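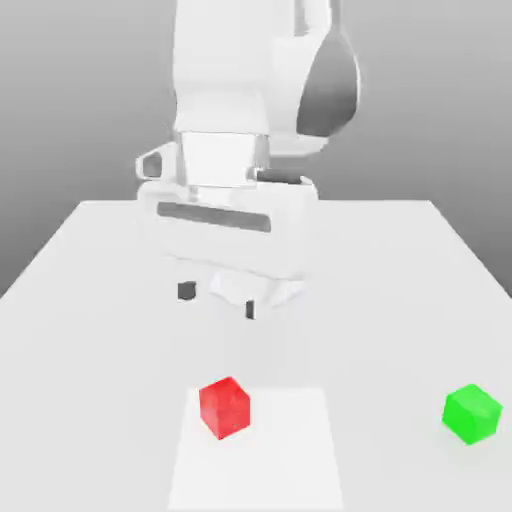

Tegwen Ellis wrote that the clinic at Posilthorpe has stopped offering the heartworm test as a separate item and now does it only as part of the combined panel, and she wanted to know whether other kennels on the list had run into the same thing.

Sunday, April 29, 2018
Posted by Kultley Kennels

Yes, we had the same change here in December. The combined panel covers heartworm and three tick-borne infections off one blood draw. It costs more than the old test, but our vet says they were throwing out expired single kits and it wasn't worth stocking them.

Tegwen also wrote:

> We tested 6 dogs this spring and 2 came back positive on
> the anaplasma line. Neither one is sick. Both are eating and
> working normally. The vet didn't want to treat and I'm not sure
> whether to push. One of them is the bitch I was planning to
> breed in the fall. Has anyone else sat on a positive like this?

We have. A positive on that line means the dog has made antibodies at some point. It doesn't tell you when, and it doesn't tell you the dog is ill now. Ours was a five-year-old male who tested positive two years running and never had a fever or a sore joint that we noticed. The vet ran a complete blood count both times, mostly to look at the platelets, and left it at that when they were normal. I'd ask for the blood count if you haven't had one done.

For the bitch I would want more than that before breeding. Ask about a PCR, which looks for the organism itself. Ours went out to the lab at Šimkus and took just over a week. The charge was $254 with the courier, and that was for one dog. If you're sending two, ask whether they can share the courier fee. They did that for a neighbour of ours.

On prevention, we went back to checking by hand every night from first thaw, on top of the monthly chew. Ears, armpits, between the toes and under the collar. We also cut the long grass back from the run. I can't say how much the mowing does, but we find most of our ticks on dogs that have been down by the creek.

Does anyone know if the Skilent bulk order is going ahead this year? Last time the minimum was 344 doses and we came up short. We could take around 40 if the expiry dates are good. Please reply to the list and not to me, as I only check this address on weekends.

Tegwen, let us know what the blood count shows.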